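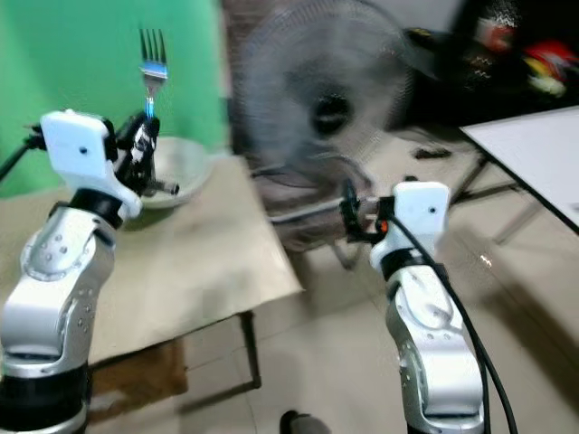
Ivan Koval

Section 4. Recording table-setting episodes with the two-arm station

This section covers one recording session, from setting out the tableware to checking the saved files. It assumes you have finished the arm calibration in Section 3 and that both arms return to the rest pose without a fault code. The procedure is the one we used for the Allar study. If you want results you can compare with ours, keep the order of the steps.

4.1 Before you start

1. Turn on the control box and wait for the steady light on both arms.
2. Start the Orkau recorder and open a new session. Enter the operator's initials and the layout number.
3. Check that the head camera and both wrist cameras show a live picture in the preview window. If one preview is frozen, close the recorder, unplug that camera at the hub, and plug it back in.
4. Run each arm through its full reach once at low speed. Watch the cables behind the wrist modules. They should follow the arm with some slack and should never pull tight.
5. Open and close each gripper twice.

Caution: Keep your hands and face out of reach of both arms whenever the motors are on. The emergency stop cuts power to both arms and they will sag. Do not try to catch them.

Note: If the session is long, let the arms run for a few minutes before you save anything. In our first week the joint readings drifted slightly during the opening episodes, and we ended up throwing those out.

4.2 Setting out the objects

1. Pick a layout card from the Aigner set. Each card gives the side of the table for every plate, bowl, cup, and utensil.
2. Place the objects by hand. Do not line them up with tape or a ruler. The small differences from one episode to the next are wanted.
3. Check that at least one free area on the table is wide enough for an open gripper to come down.
4. Step back behind the operator line and press Ready.

Stick to the tableware on the card. Adding a new object partway through a session makes the object labels wrong for every episode after it, and the recorder will not warn you. If something breaks, end the session, update the list, and start a new one.

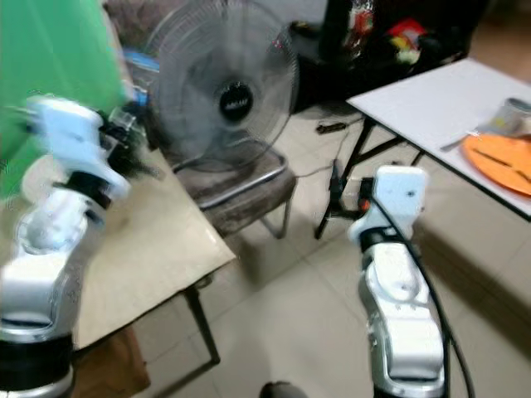 4.3 Recording an episode

1. Press Record. Wait for the tone before you move either arm.
2. Carry out the task on the card with the lead arms. Move at a pace you could keep up for an hour.
3. When you grip a utensil, close the gripper fully and hold still for one second before lifting. The policy learns the grasp much better with this pause in the data.
4. Let the idle arm stay where it is. Don't park it between moves unless the card says so.
5. When the task is done, bring both arms back to rest and press Stop.
6. Mark the episode Good, Partial, or Failed. A dropped object that you pick up again and place correctly is Good. A dropped object that leaves the table is Failed.

Caution: Never reach in to fix an object while an episode is recording. Press Stop first, mark the episode Failed, and switch the motors to Hold.

Leave the room as it is during a session. We did not clear the background or fix the lighting for the study, and the trained policy was tested under the same conditions. Runs made against a plain background gave a policy that did well at its own station and poorly at the second one.

Note: The recorder saves at most 500 episodes in one session folder. Past that number it keeps running but writes nothing.

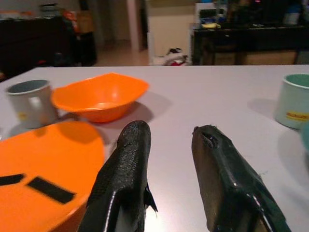

4.4 Checking the session

1. Open the session in the Gorus viewer and sort by length.
2. Play the 6 shortest episodes. Most faulty recordings turn up there, usually a Stop pressed too early.
3. Look at the wrist camera streams on their own. Delete any episode where a stream drops out for more than a second.
4. Export the session. Failed episodes are exported to their own folder and should be kept.

For the study we recorded 2,152 episodes, and 1,482 were left after this check. The policy was trained on those only. We also tried adding the Partial episodes back in. It made no clear difference to placing plates and bowls, but utensil grasps got worse, so the default export leaves them out.

If the viewer reports a time offset between the head and wrist streams, go to Section 6.2 before recording anything else.

Last revised July 2018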